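Bedroom round with the two-armed unit: my checklist, with comments
Flemik house rules, sheet 6
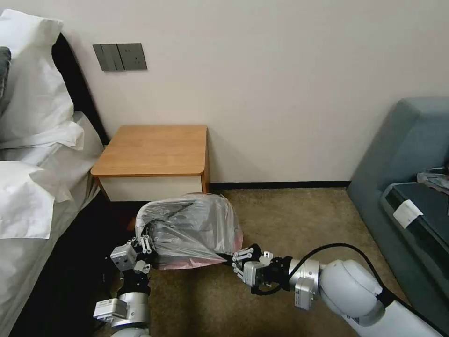 Before the arms come on
1. Stop button within reach of whoever is minding it. OK. I like mine in my left hand, but suit yourself!
2. Floor clear between bed and sofa. OK. Carpet is fine for us, rugs are not (they ruck up, and then you're there all afternoon).
3. Bedding. COMMENT: one of the white pillows has its edge hanging towards the floor. Tuck it back before the left arm goes anywhere near that side.
4. Cables. COMMENT: the black one on the right arm loops up over the joint. Check it for rubbing at every round, please, and write it down even when it's fine.

Handling bags
5. Clear plastic only, so we can see there's something inside. OK.
6. One gripper each side, bag held up off the carpet. OK, and I was chuffed with this one.
7. Nothing over 3000 g. Weigh it first, don't guess!
8. Keep bags away from the wall switches and the nightstand corners. OK.

Still to do
9. Dark item on the sofa has a small white label. Read it and log it under 1454.
10. Wurnard want the speed limit sheet back by February. I've asked twice now, so if you've got it, hand it over.

November 7, 2018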